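How do I keep small parts sorted on a shared bench without relabeling everything every month?

Asked by benchleft, Trimley

I look after the parts bench in a small repair shop. We have two bays and about nine people who use the bench at odd hours. In March I sorted the whole stock into Zovitz bins, all 46 of them, with paper labels on the front. By summer half the labels had curled off and the rest were wrong. People put things back in whatever bin is closest. I have tried a sign and I have tried asking.

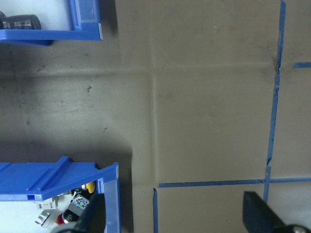 I don't want to buy a cabinet. The last quote was $952 and the owner said no. What I would like is a system that survives people in a hurry. Covering the bench with paper is fine, we do that already and change it when it gets dirty.

Answer from kerfline (accepted)

Stop labeling bins by part and label them by job. People at a bench think "I'm doing a panel" and they don't think "I need a 10 mm bushing." When we did this at Beddoe we went from a bin for every part to one bin for each kind of job, plus a back stock shelf that only one person refills.

Second, mark out the bench itself. Tape is enough. Use a color that stands out from the surface and press it down with something hard, or the ends lift.

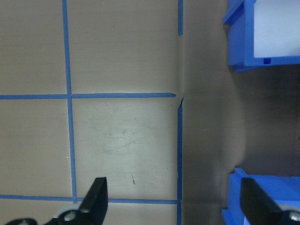 Blue tape grid on a tan work surface.

Give each square a letter and write the same letter on the bin. Then anyone can see where a bin goes back, even if they have no idea what is in it. Redo the tape when you change the paper. It takes me less time than relabeling did.

For labels, skip paper. Kament sells a plastic sleeve that clips over the lip. You slide a card in and out.

Answer from oldstock_r

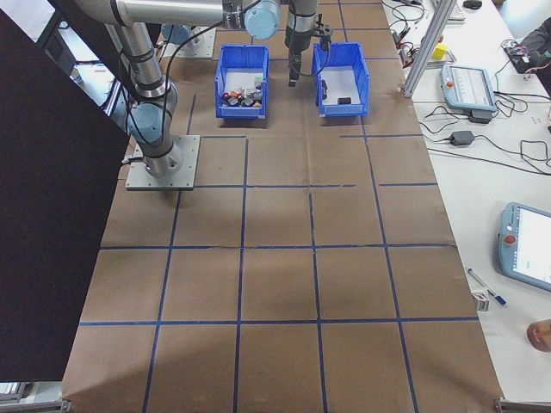

1 min read

Agree on the tape, not so sure about bins by job. We tried it and ended up with the same fuse in six places and no idea how many we had left. If you order from a count, keep one bin per part and just have fewer parts. We threw out roughly 80 items that had not moved in years.

Switches and push buttons are the worst for us. They all get tipped into one bin and then somebody picks through it for the color they want.

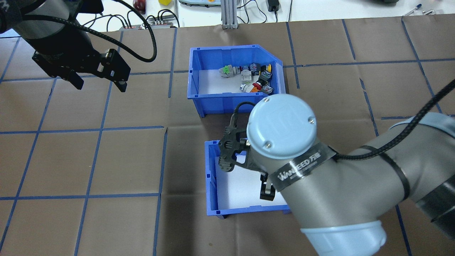
A divider helps there. So does a "don't know" bin. Put it at the near end and empty it every Friday or whatever day is slow. Most wrong returns come from people guessing.

Answer from tenpenny

get lids

Last updated: March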